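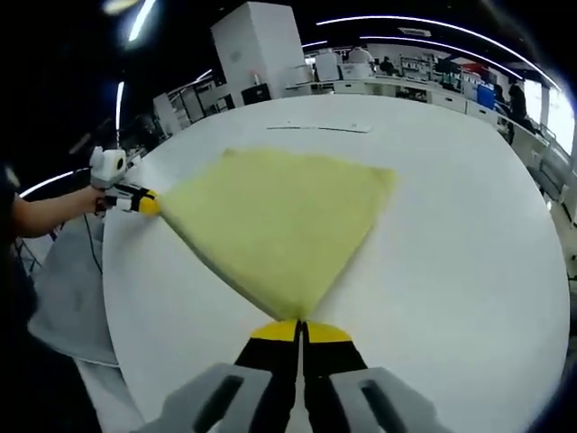 FOLDING CLOTHS, A SHORT THREAD

1/ Wednesday was cloth day. We get through a lot of the yellow-green ones for wiping down benches, and they come back from the wash in one big knot. I fold them on the round table because it's the only surface wide enough to open one out all the way.

2/ Start by finding two corners and pulling. You want the cloth tight between them so the creases from the dryer come out before you fold anything. If you fold a crease in, it stays in.

3/ Don't worry if it makes a kite shape at first. Lay the far side down flat, then bring the near corners in after it.

4/ Fold in half, smooth from the middle out, fold in half again. I used to do thirds. Thirds look nicer on a shelf but they slide off each other once the stack gets past 10.
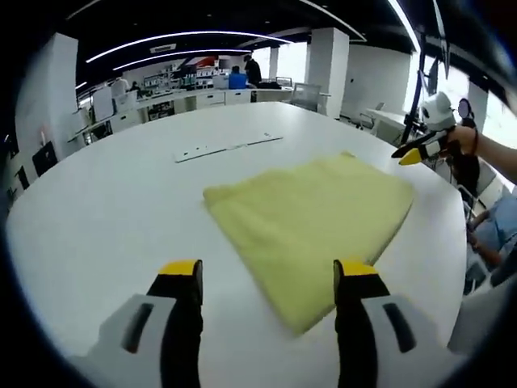

Folded and flat on the round table. A bit rumpled at the edges, good enough for the drawer.

5/ Czesław Bielecka asked if I iron them. No. They wipe benches.

6/ The wash: 14 to a load, warm, no softener. Softener makes them push water around and leave streaks. I tried the Drelis powder in July and went back to the plain Storkura one - the Drelis smell hung on for days.

7/ For storage I use a shallow drawer with the folded edge facing up. You can pull one out without dragging the next two with it. Grays go in the back, yellow-greens in the front.

8/ Somebody asked about cost. The last pack was 50 cloths. I throw one out when it starts leaving lint on the bench, and before that it gets moved down to floor duty.

9/ A white table is good for this, by the way. Lint shows up right away and you can wipe it off before the next cloth goes down.

10/ Next up is the aprons. Those have strings, so that will be a longer thread.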